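Do growth forecast downgrades mean anything for a small exporter?

Posted by portside_ledger, Aug 27, 2024

We sell machine parts out of Storkport, mostly to two buyers abroad. Rumano put out its regional outlook and cut growth for next year, the second cut after the one in March. My bank's rep brought it up when we talked about renewing our credit line. Should I be planning around this number, or is it noise? I've never seen one of these forecasts survive a year.

tariffwatcher
I'd treat it as noise with a nice cover. These outfits revise every few months, always after the bad news is already in the papers. When factory orders drop, they "see" a slowdown. Pull up their old reports and put them next to what really happened. I did that with Paltent's and quit reading them.

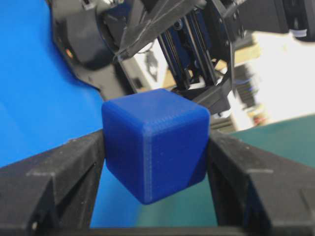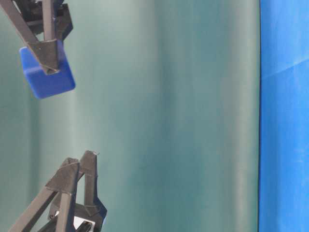 A blue cube in the gripper, both shots.

What I'd look at is your own order book. If your buyers start asking for longer payment terms, you'll know more than any economist does. And ask the rep exactly what the cut changes in your contract. My guess is nothing, and it's an excuse to raise the rate.

dockside9
Mostly agree, but don't ignore it completely. The bank may use the number whether it's right or wrong. Mine (Timmermans) tightened up on a 3000 dollar overdraft after a forecast cut, and my sales were fine. Get your last 12 months of invoices together before the meeting. Also check which countries got marked down. A regional average can drop on one big economy, and your buyers might not be anywhere near it.

gull_and_co
same thing happened to us, switched banks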